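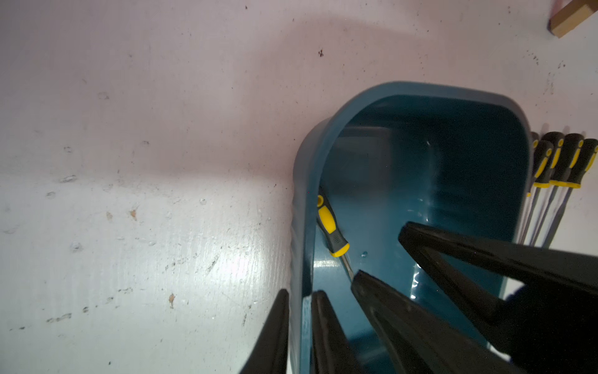 Teaching a Two-Arm Robot to Put Away Screwdrivers: Bench Tips

Filed under Workshop, updated May 26, 2019

These are the habits we settled on at the Dostach shop for recording pick-and-place demonstrations by remote control. You move a pair of leader handles, the arms on the table copy you, and the software saves the run. Most of the trouble is in the setup and in the operator's hands.

Before you record

Pick a bin with a low rim and rounded corners. Square corners trap the tip of a shaft, and you will spend the run digging it out.

Use matching tools for the first batch. Four screwdrivers with the same black and yellow handle are easier to start with than a mixed drawer. Add the odd tools once the basic motion is clean.

Wipe the table, but don't repaint it. Ruben Wouters repainted ours in July and the old recordings stopped being useful for two weeks of tuning. Scuffs and specks are fine.

Check the wrist camera with the gripper open and closed. If the fingers cover the whole bin when closed, tilt the camera up a little and lock the screw.

Driving the arms

Grip by the handle, near the middle. Picking up by the shaft works until the handle swings.

Come straight down for the last inch or so. Sideways approaches push the tool along the table and teach the robot to push it too.

Stop before you close the fingers. A short pause makes the grasp easy to find when you trim the recording later.

Lower the tool into the bin and then let go. Dropping it from the rim saves a second, but it can bounce and end up leaning on the wall.

Keep the second arm clear while the first one is working. Park it on its own side, gripper down, in the same spot each time. 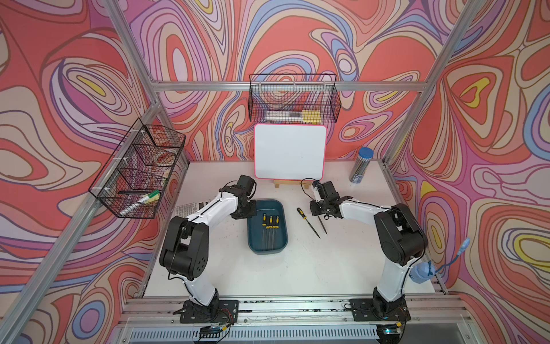 Change one thing between runs. Move the loose screwdriver a few inches, or turn it, and leave the tray alone. On the next run move the tray. Gijs Verbeke keeps a list of starting positions taped inside the cabinet and crosses them off, which beats trying to remember.

Leave some clutter out. Jars, markers and a keypad on the table are what the robot will have to live with anyway. Just keep them out of the path of the elbows.

Saving and sorting

Throw out any run where you had to try the grasp more than twice. We kept 80 from our first batch and deleted the rest.

Name the files by task and start position. "Test_final_new" is no help a month later.

Take a break when your wrists get tired. Tired runs are jerky, and the arms copy that as well.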